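4.2 Strap segmentation and grasp selection from the wrist view

The planner receives one wrist image per control step and has to return a grasp pose on a handle before the arm commits to the final approach. Bags are hard for this module. The handles hang freely, they overlap the body of the bag, and their position changes whenever the fabric is touched. We trained the strap segmenter on 1,356 labeled wrist images collected at the Drornville lab and held out 114 for testing. The backbone is the one used in the Tresteo stack, with the depth branch removed.

Fig. 4 gives two views of a black canvas tote from the wrist camera. Tan webbing against black cloth is easy to separate by color, so most of the error in cases like this comes from the next stage, where strap pixels are grouped into handles. The near handle is a long loop and the far one shows only as a short piece at the rim.
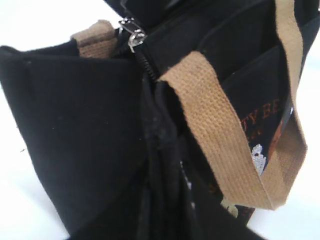 Mihret Shiferaw objected to the grouping step when an early draft was circulated: "If you only ever grasp the larger segment, you don't need to know which handle it belongs to. Pick the widest visible piece, close on it, and let the force check tell you if you were wrong." We tested this as a baseline. It is simpler and runs faster, but it gives the planner no way to ask for both handles, and the lift controller in Section 5 needs both.

Print this article | E-mail this article

Grouping therefore stays in the pipeline. Each strap segment is reduced to a center line, and segments are joined when their ends agree in direction and width. A segment that passes out of view is kept open at that end, so that a later image can extend it.
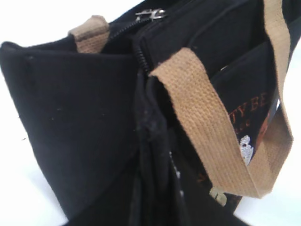

Candidate grasps are sampled along each center line and scored on three terms: clearance from the bag body, local curvature, and distance from any detected zipper hardware. The last term was added in June, after the segmenter had labeled a bright zipper pull as part of a strap on another bag. We draw 1,000 candidates per image and pass the best 2 to the motion planner, one per handle where both are found. If only one handle is found, the arm backs off along the camera axis and takes another image. The retry limit and the clearance weights follow the Hämäläinen configuration without changes.

0 comments | 2 shares
Contact | Copyright Drornosham Proceedings | Back to top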